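**Thread: braço na bancada, parte 4**

1/
Atualização do braço, que já fazia tempo que eu não escrevia. Quem chegou agora: é um projeto pessoal, montado parte em casa e parte na oficina compartilhada do Nonstead. O código tem nome próprio, Dosadau. As partes 1 a 3 estão fixadas no perfil.

2/
Na parte 3 eu tinha parado no problema da preensão. O braço chegava no lugar certo, a mão fechava, e qualquer objeto mais pesado que um copo girava entre os dedos. Com objeto leve ninguém percebe isso. Com ferramenta, percebe na hora.

3/
A primeira coisa que mudei foi a ordem de fechamento. Antes eu mandava todos os dedos fecharem juntos. Agora o indicador e o médio encostam primeiro, param no contato, e só depois o polegar vem e aperta. O resto fecha por último.

4/
Parece detalhe, mas com todos juntos o polegar empurrava o cabo para fora antes de os outros chegarem. Eu via no log e não entendia. Só entendi quando gravei em câmera lenta com o celular.

5/
Entre o contato do indicador e o comando do polegar tem uma espera de 700 ms. Testei valores menores e a mão às vezes apertava antes de assentar. Testei maiores e só ficou mais lento. Deixei 700.

6/
O limite de força também mudou. Está em 82 por cento do máximo que o controlador aceita. Acima disso os motores dos dedos esquentam se a pegada for longa, e eu quero poder segurar um objeto enquanto penso no próximo passo.

7/
Perguntaram na parte 3 se eu uso sensor de toque nas pontas. Não uso. O contato é estimado pela corrente do motor de cada dedo. Funciona bem com cabo duro. Com coisa macia funciona mal, a corrente sobe devagar e o programa acha que ainda não encostou.

8/
Sobre o software: reescrevi o módulo de sequência. Antes era uma lista de posições com tempo fixo entre elas. Agora cada passo tem uma condição de saída (posição atingida, contato ou tempo esgotado). Deu mais código, mas quando alguma coisa falha eu sei em qual passo falhou.

9/
O módulo novo se chama Norkano. Não tem motivo para o nome, eu precisava de um nome de pasta. Vou publicar quando tirar as senhas e os caminhos absolutos do meio do código. Hoje tem bastante dos dois.

10/
Cabos. Continuam sendo a pior parte. Perto do cotovelo eu preciso deixar folga para a articulação dobrar inteira, e a folga balança em todo movimento rápido. Já tentei espiral plástica, ficou rígida demais e puxava o conector.

11/
O que resolveu metade do problema foi baixar a aceleração do cotovelo. O movimento ficou mais feio, mas o cabo parou de bater. A outra metade ainda está sem solução. Se alguém tem um jeito bom de guiar cabo em braço desse tamanho, aceito.

12/
Escolha do objeto de teste: furadeira a bateria. Tem cabo com formato de cabo, o peso fica distribuído de um jeito ruim (motor em cima, bateria embaixo) e todo mundo na oficina tem opinião sobre como se segura uma. Serve bem para reclamarem de mim.

13/
Um cuidado para quem for repetir: tirem a broca e travem o gatilho. O indicador fecha bem em cima dele. Minha primeira tentativa foi com a trava solta e eu fiquei com a mão no botão de emergência o tempo inteiro.

14/
Teste de sexta, já com a sequência nova e a aceleração menor:
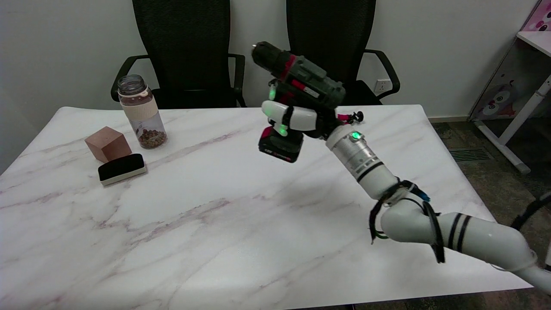 *Furadeira no ar, mandril para cima. Luzes verdes acesas nos dedos e no antebraço.*

15/
Fiz seis subidas seguidas com os mesmos parâmetros. Nas duas últimas mudei a posição inicial da furadeira na mesa alguns centímetros, de propósito, para ver se a pegada dependia de sorte. Segurou nas seis. Com deslocamento maior ainda não testei.

16/
O que ainda me incomoda é a inclinação. Eu queria a ferramenta nivelada no fim do movimento, e ela termina apontando para cima. O erro é de orientação do punho no último ponto da trajetória. Consigo corrigir na mão, ponto por ponto, mas queria que o programa calculasse.

17/
Para isso preciso saber como o objeto está dentro da mão depois de fechar, e hoje o programa só supõe. A ideia é colocar um marcador impresso na ferramenta e ler com uma câmera fixa. Já tenho a câmera, falta o suporte.

18/
Outra pendência: soltar. Pegar eu já faço, devolver para a mesa com delicadeza ainda não. A base da bateria encosta inclinada e a ferramenta tomba se a mão abre rápido. Por enquanto eu seguro a furadeira antes de mandar abrir.

19/
Lista para março:
- suporte da câmera
- marcador na ferramenta
- rotina de soltar com abertura lenta
- guia de cabo no cotovelo
- limpar o repositório do Norkano

20/
Respondendo antes que perguntem: não, ele não vai furar parede. Segurar a furadeira é uma coisa, aguentar a reação do furo é outra, e eu não confio na fixação da base para isso.

21/
Os parâmetros de fechamento eu coloco num arquivo de texto e deixo o link na resposta de baixo no fim do dia. Dúvida de código, mandem aqui mesmo - mensagem privada eu demoro a ver.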